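Bowls, Bowls and More Bowls
Gallery 9: Colour on a Wooden Table

Home > Galleries > Everyday Tableware > Coloured plastic

I have been collecting pictures of everyday tableware for this site for longer than I care to work out, and if you have looked through the earlier galleries you'll know I have a soft spot for the plain, cheerful, coloured bowl. The sort that gets used for cereal in the morning, raw onions at lunchtime and a handful of paper clips by the evening. Good china gets plenty of attention elsewhere. These get chucked in a cupboard, pulled out again and piled up any old how, and I think they look wonderful doing it!

This gallery is all pale wood and bright bowls. I had meant to put it up in February along with the enamel mugs, but the mugs grew and grew (63 pictures in the end, thank you to everybody who sent them in) so the bowls have a page of their own, and I'm very glad they do.

Pale wood is my favourite background for this sort of thing. A dark table swallows the blues and greens, and a patterned cloth fights with everything. On a light, plain grain every colour gets its chance, even in dull light, and the reds and pinks in particular seem to sit forward.

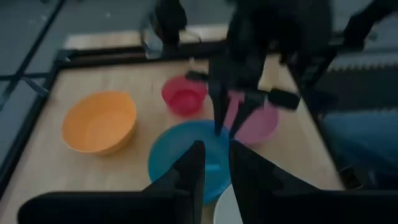
Orange, red, pink and blue on pale wood, with the orange bowl off on its own to the left.

I love the differences in shape as much as the colours in this one. The orange bowl is wide and shallow, just what I'd want for a salad or a pile of clementines, and the red one is smaller and deeper, more of a soup or porridge bowl. Then there's that blue, with a bit of see-through to it. Translucent plastic can look thin and mean if the colour is wrong, but a turquoise blue like this reminds me of swimming pools and I can't resist it.

Fredy Condori wrote to me after the last gallery to ask why I never show matching sets. Fair question! I do like a matching set, and the Brinano picnic pages are full of them, but a mixed table is far more fun to look at. My own cupboard has the remains of an old Amley set (two greens and a yellow, the rest lost to house moves and a beach in Wales) and whatever I've picked up at jumble sales to fill the gaps. Nothing matches and everything gets used.

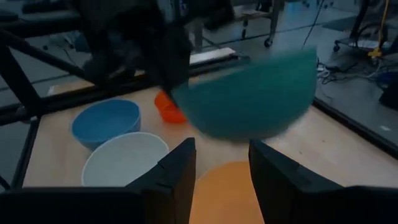 Teal on the move, with a little orange-red cup on its side and the blue and off-white bowls close together.

So much going on here, and I think it's terrific. The teal bowl is a great tilted blur, all speckle and movement, and everything near it sits there quite calmly. I'm also very fond of the small cup. A glossy orange-red next to teal is one of those pairings I would never dare try on a wall, but on a table it's a treat.

White bowls deserve a word too. People leave them out when they are putting colours together, and then wonder why the whole lot looks so busy. Pop one pale bowl beside a strong blue and the blue looks twice as good. My neighbour does her whole kitchen shelf on that principle, with Usuga jugs at either end, and I've pinched the idea shamelessly.
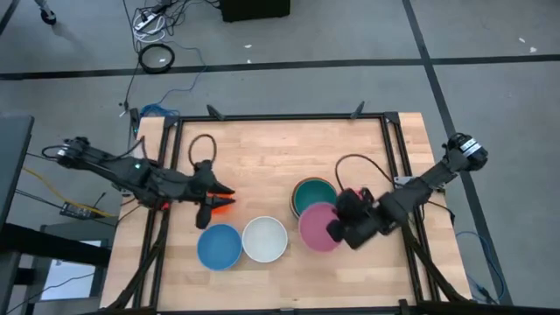 Dark teal green stacked in tan, with pink just in front and the blue and white bowls rim to rim.

My favourite of the lot! Look at the thin beige edge showing under the green. That narrow band of a second colour is the whole joy of stacking odd bowls, and you only get it when the one underneath is a touch wider at the rim. The magenta inside the pink bowl is gorgeous as well. And the planks of the tabletop give it all a warm, kitchen-counter feel, a bit like a big chopping board.

If you'd like to try some mixed stacking at home, start with the widest bowl at the bottom and go dark, light, dark on the way up. Or ignore me completely and see what comes out of the cupboard. I have a tower by the kettle at the moment that goes brown, lemon, navy, and it cheers me up every time I make tea.

Pictures on this page open at 1152 across if you click on them. Comments are open below, and I'd particularly love to hear from anyone who still has the lids to their Flitberg mixing bowls, as I have only ever found 2.

Previous gallery: Enamel mugs
Next gallery: Egg cups and other small things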